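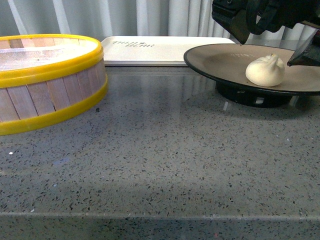
Ticket 2136
Department: Kitchen Equipment and Serviceware
Submitted by: Selma Kneževič, Valow Dining Services
Assigned to: Radomir Lazarević
Priority: Normal
Status: Closed

Subject: Steamer basket with yellow rim, upper band shifting during service

Reported issue
The upper yellow band on a round bamboo steamer moves when the basket is lifted by the rim. The requester asks whether the basket may remain in use at the dim sum counter or should be replaced. The liner is not affected.

Log

9:40 a.m. R. Lazarević
Request received. The requester was asked to confirm whether the lower band is also loose and whether any of the side strips have separated.

10:15 a.m. S. Kneževič
The lower band is firm. No strips have separated. The upper band can be turned by hand. The basket has been taken off the counter and a spare is in use.

11:05 a.m. R. Lazarević
Basket inspected at the counter with the liner removed. The woven base is sound. The band had slipped upward on one side. It was pressed back into position and the basket was lifted by the rim with an 800 gram test weight inside. The band moved again.

11:30 a.m. R. Lazarević
Repair is not advised. Adhesive may not be used on any item exposed to steam and food. Replacement requested under stock order 2715.

2:20 p.m. Drita Nikolovski, Stores
Order 2715 approved. One basket of the same diameter issued from the February delivery. Existing liners fit.

Resolution
Basket replaced. The damaged item was withdrawn and entered in the disposal record. Counter staff are reminded to lift baskets from below with both hands and to let them dry fully before stacking.

Related ticket: 1196 (liner sizes)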